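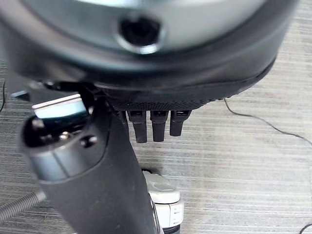 How a Library Knows Where Every Book Is

Do you like to read books in a series? Then you know the problem. You finish book two, you run to the library, and you want book three right now. How do you find it between so many other books?

In the town library of Grinden there are 2,400 books only in the children's room. Each one has a small label on its back. The back of a book is called the spine, the same word as for the bones in your back.

On a story book, the label shows the first letters of the writer's family name. A book by Maxine Fairweather has the label FAI. So you go to the letter F, and then you look for FA, and then for FAI. It is the same way as you find a word in a dictionary.

Books with facts have numbers. All books with the same topic get the same number, and so they stand together. Books about stars, for example, begin with 523. Books about cooking begin with 641.

And what is a catalog?

A catalog is a list of all the books in the library. In old times it was made of paper cards, which were kept in long drawers. When our library was in Prernis Street, it had 63 drawers of cards! A librarian had to write a new card for every new book, by hand.

Today the catalog is in the computer. You can type the title, the writer or the name of the series. If you type the name of a series, you get all its books, and often you see also the number of each one. Be careful with the spelling. With one wrong letter the computer may find nothing.

What if the book is not on the shelf?

Look at the word next to the title. "Available" means it should be in the library. "On loan" means another reader has it at home. You can ask the librarian to reserve it, and you will get a message when it comes back.

Try it yourself

Take ten books from your room and put them in order by the writer's family name. Where do you put two books by the same writer?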